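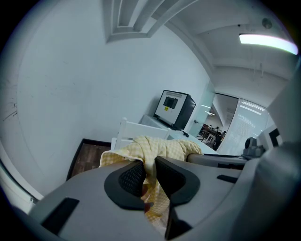

Why Does Cloth Get Wrinkles?

Cotton is made of plants, and plants have never cared about looking neat. Up close, each thread is a bundle of tiny fibers, and those fibers are built from long chains of stuff called cellulose. The chains hold on to each other with weak little bonds.

Add water and the bonds let go. The chains slide around, get comfy and grab on again wherever they happen to be - even if that's in a ball under your bed.

An iron uses heat and steam to loosen them again. Then you sit down, and the wrinkles come back.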